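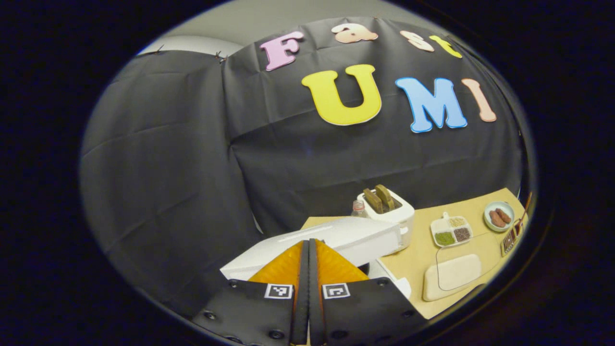

1/ Breakfast setup, December 2022. Two slices of toast, 2 sausages, and a table that has to hold everything at once. I've been trying to get this down to one surface so I stop walking back and forth to the counter.

2/ The toaster is a plain white two-slot. I bought it used in May after the Diseck one quit. It does 900 watts, so it isn't fast, but both slices come out the same color and I don't have to flip anything.

3/ Sausages go in a small white bowl on the right side. I used to keep them on the cutting board and then had to wash the board before I could slice anything else. The bowl is easier to rinse.

4/ Spices are in a white tray with square compartments. Green stuff, dark brown stuff, a couple of beige ones. I only put out small portions. If I bring the jars over I end up with six lids on the table and no room for a plate.

5/ Someone asked where the tray is from. It's a Plolum. I paid 40 for it with shipping, which was too much. The little handle tab is useful when you want to slide it out of the way with one finger.

6/ The grill rack sits at the right edge, next to the bowl. I know people put theirs in the middle. I'm right-handed and I like to set things down on that side.

7/ Cutting board is the cream one with rounded corners. It stays up front, flat on the table. I had a bigger board and gave it to my sister. It took up half the space and I never cut anything that long.

8/ Clear plastic sheet goes under the board. The table is light wood and it picks up grease marks if you look at it wrong. I tape mine at home, but you can leave it loose if you wipe carefully.

9/ The black cloth at the back is on clips. It creases every time I fold it and I've given up ironing it. Skullura sells a heavier one that is supposed to hang straighter. I haven't tried it.

10/ Still undecided on where plates should go. Left side is crowded with the white box and the toaster, so probably a shelf. Will post again when I've moved things around. Eating first.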